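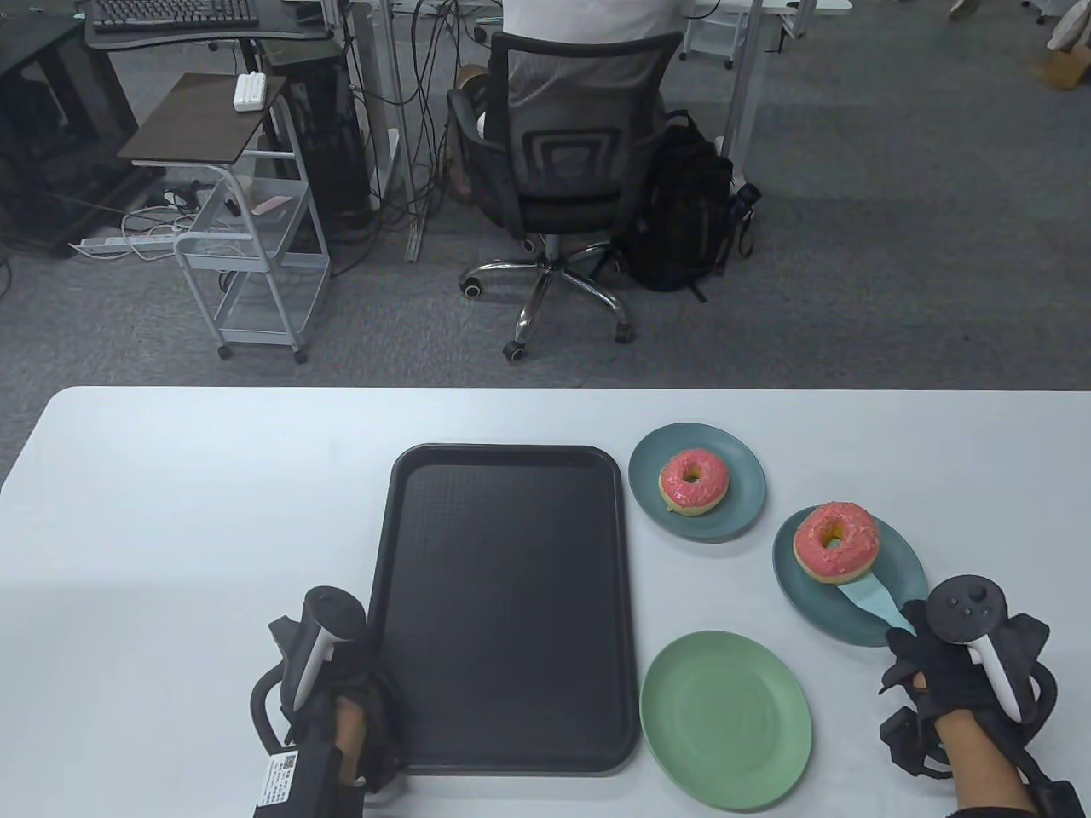

Teodoro Cervantes asked in the issue tracker whether the open day recordings should be kept in the same release as the lab recordings at all, given that most of the people holding the controllers had never used them before. His view was that they should carry their own card and their own version number. We agreed, and this file is the result.

Geston Open Day Recordings
Data card and README, version 3

Summary

Recordings of short tabletop tasks made with handheld controllers during the open day at the Bretness office, 22 Sep 2024. Visitors and staff took turns at the same table. The release holds 541 episodes. The main task family is serving: moving donuts between plates and a tray with a spatula. The recordings are meant for work on imitation learning with tools, and for anyone who wants to compare practiced and unpracticed operators on the same objects.

What is in an episode

Each episode contains one head-view video stream, the pose of both controllers, the trigger value for each hand, and a short text instruction. Poses are given in the table coordinate system as position in meters and orientation as a quaternion (x, y, z, w). Trigger values run from 0 (released) to 1 (fully pressed). Timestamps are in nanoseconds and share one clock across all streams.

Instructions were read aloud to the operator before the start signal and are stored exactly as read. Typical wordings:

Use the spatula to move the donut to the tray.
Put both donuts on the tray.
Lift the donut from the blue plate and set it on the green plate.

Wordings were not changed afterward, even where the operator did something else. The outcome field records what was done.

Operators

Operator IDs are random and are not linked to names. The field "experience" has two values, staff and visitor. Staff operators had completed the Parisi practice set before the open day. Visitors got a spoken introduction and one untimed try, which was not recorded. A visitor could stop at any point, and those episodes are marked "ended_early".

Folder layout

episodes/ one folder per episode, named by episode ID
meta/instructions.csv
meta/operators.csv
meta/outcomes.csv
calib/ camera and controller calibration, one file per session
splits/ train and test lists

The test list contains only operators who do not appear in the train list. If you make your own split, divide by operator. Splitting by episode will put consecutive tries from one person on both sides.

Outcome labels

Outcomes were labeled after the event by two reviewers using the Imow viewer. The values are success, partial, fail and unclear. "Partial" means that the object left its starting plate but was not released at the target. Disagreements were settled by a third reviewer, and both original labels are kept in the outcomes file.

Known issues

Controller tracking drops out when one hand passes under the other. Gaps are filled with NaN and are not interpolated.

The start signal was hard to hear when the room was full. In some episodes the operator begins moving before the first timestamp. These carry the flag "early_start".

The far part of the view takes in the working area beyond the table, including other people. Background content varies between sessions and should not be used as a cue. Faces were blurred before release. If you find one that was missed, send the episode ID and we will withdraw the file.

Spatula pose is not tracked separately. It can only be estimated from the hand holding it, and operators changed their grip within episodes.

Changes

Version 3: moved out of the lab release following the tracker discussion. Removed 9 episodes with damaged video. Outcome labels now include "unclear".
Version 2: corrected the left controller offset. Poses from version 1 should not be mixed with later ones.
Version 1: first internal copy.

Related data

The lab release contains 1,925 episodes recorded with the same controllers and uses the same file format. Loader scripts work with both. Set the source argument to "openday" or "lab". The lab release is numbered separately, and its next update is planned for March.

Contact

Open an issue in the tracker and include the episode ID, the version number and the loader output. Requests for raw, unblurred video will be declined.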